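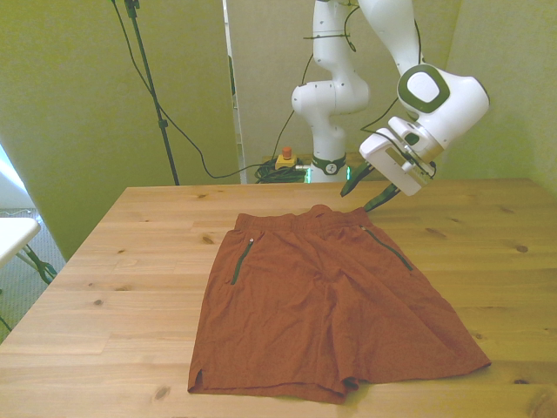
Grodero Owners' Help – Pickups and Vans

Print this page | E-mail this page

Tow bar wiring on a used pickup – do I need the dedicated kit?

Posted by Wanpen Boonyarit

Hello all, first time posting so be gentle. I bought a used Skandomora double cab in April and I love it to bits, but it came without a tow bar. I want to pull a small box trailer with a garden shed's worth of stuff in it, and later on perhaps a little caravan. The trailer weighs 746 kg loaded (I took it to the weighbridge behind my brother's car) and it has no brakes of its own.

I've had two quotes. One garage wants to fit the proper wiring kit that talks to the truck's computer, and the other says a cheap universal loom with a bypass relay will do the same job for a lot less. Who's right? The cheap chap was very sure of himself, but he also called my truck the wrong name twice. I also keep reading about the truck needing to be "told" it has a trailer. Is that a real thing or a way of charging me for another hour?

Replies

Ekkachai Kaewkla

Go for the cheap one. Had it on mine for years, lights work, never had a problem.

Thitima Kongkaew

Hi Wanpen, and welcome! I've been through this with two trucks now, so here's what I learned the slow way.

Both looms will light up your trailer. With the universal one, the relay box takes its cue from the truck's own tail lights and feeds the trailer from a separate supply, and for a box trailer going to the tip that's perfectly fine. What you don't get is the truck knowing the trailer's there. On mine that meant the rear parking sensors screamed every time I picked reverse, and the stability control had no idea there was anything hanging off the back. With the dedicated kit, the sensors go quiet by themselves and the trailer stability bit wakes up (if your truck has it – not every trim does, so look in the handbook).

The "telling" is real, by the way. It's called coding, and it's done with a laptop plugged in under the dash. Mine took six minutes! Ask whether it's in the quote, as my first garage left it out and then wanted extra.

Whichever loom you pick, look hard at how the socket end is put together. The seven pins each want a firm crimp and a bit of slack in the cable behind them, and the rubber boot has to sit flat or water gets in. I'm fussy about where cables run on anything that moves. Look under the average tow bar, where there's a loop of wire dangling at kerb height waiting for a speed bump. Ask them to clip it up along the bar every hand's width or so, and get down on your knees and check before you pay. 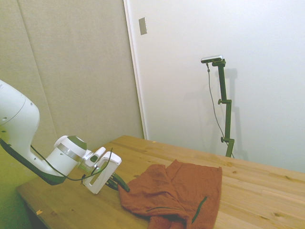 Mingxuan Ye

Thitima has it mostly right, I'd add one thing on weight. Find the unbraked limit for your exact truck before you worry about wires. It's in the handbook, and there should be weights on the plate in the door frame too. Don't go by what somebody's brother tows with his. Your 746 kg is fine if the limit is 750, but that leaves you hardly anything, so one more bag of sand and you're over. A caravan will have its own brakes and that's a different number altogether.

I paid 800 for bar, dedicated loom and coding at Suwannarat Towing, and the same job was 910 at the dealer. Fitted on a Thursday, home by teatime. Do ring your insurer as well, mine only wanted a note on the file.

Comments

Wanpen Boonyarit: Thank you all, the plate is right where you said. Going for the dedicated kit, mostly for the caravan. The sensors would drive me mad.

Jaruwan Rungrueang: Does anyone know if the Gurnotus detachable bar fits the long bed? Their site only lists the short one.

Ekkachai Kaewkla: Mine does scream in reverse now you mention it. I just switch them off.

Contact us | Copyright Grodero Owners' Help | Back to top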